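Home | Study programmes | Student projects | Library | Contact

Storing More on a Small Table: a Two-Tier Shelf for Shared Work Tables
Student project report, Product and Interior Studies, Gornthorpe
Author: Jääskeläinen

1. Background

In our study building many students share the same tables. Cups, bowls, chargers and papers collect on them during the day, and in the afternoon it is difficult to find a free place for a notebook. The task of my project was to examine if a low shelf, placed directly on the table, can give back a part of this surface. I chose the model which we call Itik in our group. It has 2 levels and it does not need any screws in the wall.

2. Method

I asked the users of the reading room in Zaltville to fill in a short form. I received 66 answers. After this I made a list of the objects which they wanted to keep near them, and I compared the list with the space on the shelf. The work took 30 hours, without the writing.

The shelf is black and its legs are thin. Both levels are flat boards, and the space between them is open.
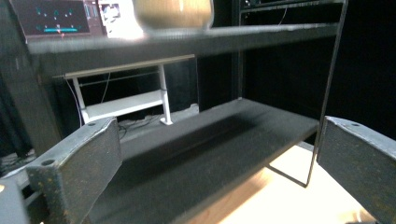
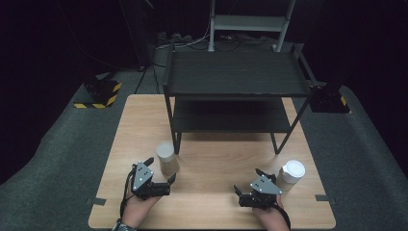 3. Results

Most of the answers said that the upper level is the more useful one. People put there the things which they take often, for example a bowl with fruit or a cup. The lower level was used for flat things. Several persons wrote that they forget what they have put on it, and I had the same experience at home with papers.

The second result concerns cleaning. On a black surface the dust is seen very quickly, and many users complained about this. It is also necessary to lift the shelf when one wants to wipe the table under it. With a full shelf this is not comfortable.

4. Costs

The budget for the project was 160 euros. I did not use all of it, the rest was returned to the department in August.

5. Discussion

The shelf helps when the table is small, but it takes some of the table for its own legs. I would recommend to place it at the back half, so that the front stays free for writing. A lighter colour should be tested in the next project. I also think that the question about the lower level in my form was not clear enough, because some users answered about the table and not about the shelf.

Contact | Accessibility | Back to top
This site uses cookies. Accept | Settings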